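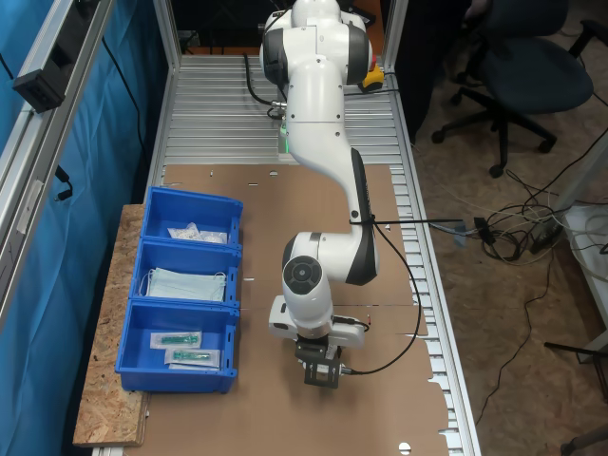 *Arm and gripper over the aluminum work table.*

# Flulcombe Shop Steward Project: Progress Report to the Nulo Fund

**Covering the period through June (Phase 2)**

We have a lot to report this time, and most of it is good. When we wrote to you last, the steward course was a binder of handouts and a borrowed meeting room at the Mersha Street hall. The course is now running on two schedules, the pay stub clinic has a line out the door on Thursday evenings, and people who came to us last fall unsure what a grievance form looked like are now filling them out for coworkers (and doing it well!).

## The steward course

As of the end of June, 338 members have finished the basic course. Our proposal promised you 300 by the end of the grant year, so we are past that with time left, and the fall sessions are already filling.

The big change was the schedule. We had planned on Saturday mornings only. That worked for the day shift and for almost no one else, and the second-shift people at Tidora told us so in very plain terms. We added a 10:30 a.m. session during the week, ahead of second shift, and it has become the livelier of the two. People come in with coffee and a specific problem from the night before, and the whole room gets to work on it.

The content has moved around as well. The original outline spent the first two hours on the history of the local and the structure of the international. We like that material and we still teach it, but it now comes in the third meeting. The first meeting goes straight to the contract. Everybody gets a copy and a highlighter, and we ask them to find three things: the overtime language, the discipline language, and the time limit for filing a grievance. Some rooms find the time limit in a minute. Some argue over it for twenty, usually about whether "working days" includes a Saturday when the plant is running, and that argument teaches more than our slides ever did.

We have also added a short section on taking notes. New stewards tend to write down how a meeting made them feel and leave out who was in it. We give them a half-page form with spaces for the date, the time, the names, what was said, and what was asked for. It is a very dull form and we are very fond of it.

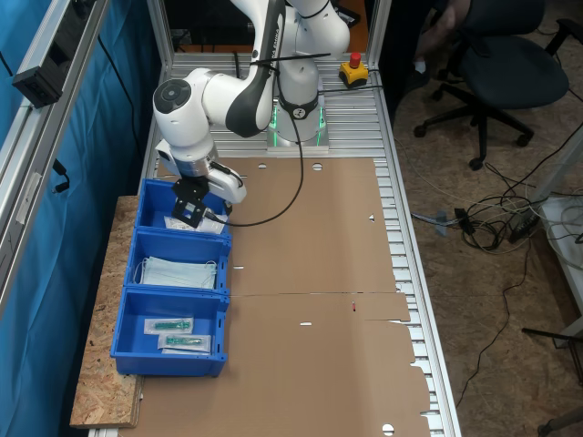 *Blue bins along the left edge of the table.*

## Pay stub clinic

The clinic was a small line in our proposal, and it has grown faster than anything else you are paying for. The idea is simple. Members bring their last few pay stubs and sit down with a trained steward, who checks the hours, the rate, the shift premium and the deductions against the contract. Most stubs are fine, and people go home reassured. When one isn't, the steward helps write it up the same evening.

The most common error by far has been the night premium dropping off when somebody swaps shifts in the middle of a pay period. We raised it with Tidora's payroll office in the spring as a pattern and not as a string of single complaints. They were slow to answer the first letter and quick to answer the second. Payroll has now agreed to run a check on swapped shifts before each pay run. The largest single correction so far came to $2,072 in back pay for one member, going back to the previous summer. She has given us permission to mention the amount and has since signed up for the steward course herself, so we count that as a double result.

We want to flag one worry. The clinic depends on a handful of people who are comfortable with the math, and they are tired. We would like to train more of them before the holidays, when overtime goes up and the errors go up with it.

## Printed materials

We printed 800 copies of the pocket contract guide in English, and they are nearly gone. The guide fits in a shirt pocket, has the grievance steps on the inside cover, and lists the phone number for the hall on the back in type large enough to read without glasses. (The first proof did not. Thank you to the members who returned it with comments.)

The Spanish edition is late. The translation was finished in April, but two members who reviewed it caught places where the wording changed the meaning of the seniority article, and we pulled it back. A guide that gets seniority wrong would do real harm on the floor. The corrected text is with the printer now, and we expect boxes at the hall in August. We know this misses the date in our work plan, and we would make the same call again.

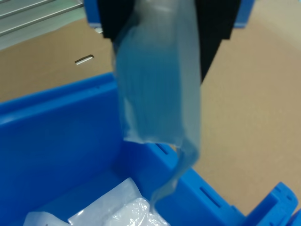

**By Shivam Mishra, project coordinator**
**With notes on evaluation from Villads Bisgaard**

## What stewards are telling us

Villads has been calling people who finished the course, six weeks after their last meeting, and asking the same short set of questions. Have you used anything from the course? What did you need that we didn't cover? Would you do it again?

The calls have been a pleasure to read. A steward in the shipping department used the note form in a meeting about attendance points, and the supervisor asked for a copy of it. Another sat in on an investigation for the first time and told Villads that her hands were shaking but that she knew what she was allowed to ask, and she asked it. The written warning was reduced to a verbal one.

There is criticism in there too, and we have taken it seriously:

- The section on health and safety complaints is too thin. People want to know who to call, in what order, and what to write down.
- Role plays run long. Several people said they would happily lose one.
- Stewards on third shift still have no session that suits them. Neither of our current times works for somebody who gets off at 7 a.m.
- A few people wanted more help with the part of the job that is mostly listening, when a coworker is angry and there is no grievance to file.

We have rewritten the safety section and will teach it for the first time in September. For third shift, we are trying a 7:30 a.m. meeting with breakfast. The first one was small and wonderful and ran over by an hour.

## Budget

Spending is in line with the budget you approved, with two changes worth explaining. Room rental came in under, as the hall stopped charging us for weekday mornings. Child care came in over. We had planned it for Saturdays only, and once we added the weekday session, parents asked for it there as well. We moved the rental savings across to cover it, as your program office agreed by email in May. Printing will look low in the attached table until the Spanish guide is invoiced.

## The rest of the year

Our main jobs from now to December are the Spanish guide, the new safety section, and a second group of people trained to run the pay stub clinic. We also want to start an advanced course for stewards with a year behind them, covering information requests and preparing a case for arbitration. Eleven people have asked for it by name, and three have offered to help teach it.

Bargaining opens at Tidora in the winter, and attendance tends to jump in the months before. We may ask to move a small amount from travel into materials if that happens, and we would write to you first.

You are very welcome to visit. Thursday evening is the best time to see the clinic at work, and there is parking behind the hall on the Mersha Street side. Please let Shivam know by the day before so that we can save you a chair.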